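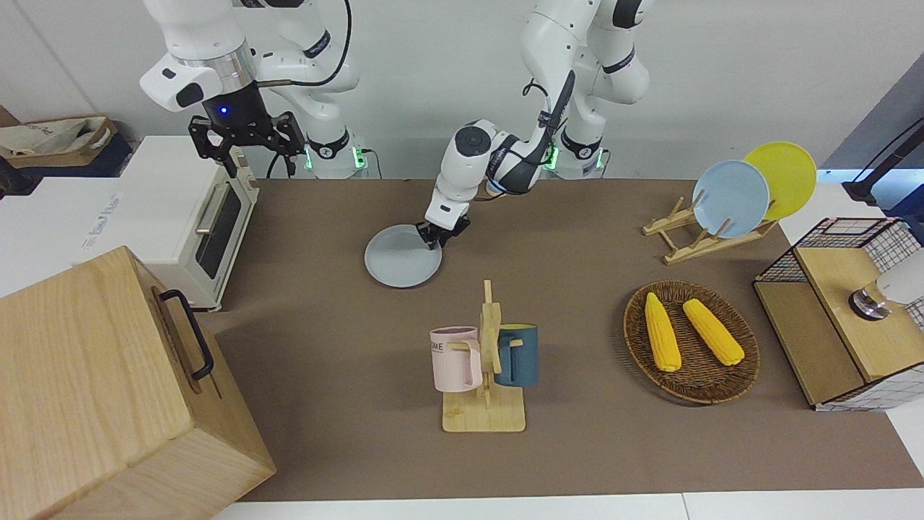

**Balari model** (also Balari credit cycle model, or just "the Balari"). A stock-flow consistent model of private debt in a small open economy. Named for the Balari workshop, where the first version was circulated. Mostly used in teaching, some research use.

## Background

Grew out of dissatisfaction with textbook models that left banks out. Early drafts had three sectors: households, firms, banks. Government and a foreign sector added later, after complaints that the thing couldn't say anything about trade deficits.

## Structure

Every payment by one sector is a receipt for another. Rows and columns sum to zero. Loans create deposits; repayment destroys them. Investment depends on the profit rate, wages on employment.

Main variables:

- private debt to income
- wage share
- employment rate
- loan rate (set by banks as a fixed markup, 2 points in the standard version)

Time runs in quarters. A usual run is 80 quarters, though cycles often don't show up clearly untill the second half.

## Behavior

At low markups the model settles down. Push investment demand higher and it cycles, each boom leaving more debt than the last. Debt service eventually eats the profit share and lending stops. Deficit spending dampens this but doesnt remove it in all runs.

## The Lostthorpe version

Regional variant, built for the town of Lostthorpe. Replaces the single household sector with 2,000 separate households, each with own income and mortgage. Slower to run. Defaults cluster in the lowest 5 income bands, a result the aggregate version can't produce.

## Software

Originally a spreadsheet. Now usually run in Sisteo, a free simulation package that checks the accounting at each step. The Fourie library has a port, missing the foreign sector.

## Criticism

Expectations are crude, basically last quarter's profits carried forward. Fixed markup also disputed, as banks would likely raise rates in a downturn. Calibration is thin outside the Lostthorpe work.

## See also

- Stock-flow consistent model
- Endogenous money
- Debt deflation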